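Search this site Go

Karkton Open-Top Metal Bin, Grey
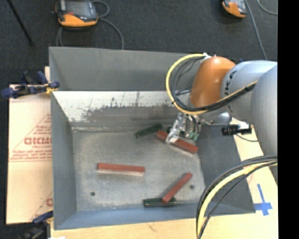
Print this page | E-mail to a friend

I've sold a lot of bins at Candari, and the Karkton is the one I keep for myself! Mine lives on the workbench and gets blocks, offcuts, whatever I've got in my hands (usually too much). The top's wide open, so you just reach in and grab what you want.

It comes in grey only, and they ship in packs of 2. Order 24 or more and I'll take 50 cents off each one. If you want lids, look at the Stoser range instead, these don't take one. New stock lands in August.

Questions? Ask for me, Blagoje Leka, at the front counter.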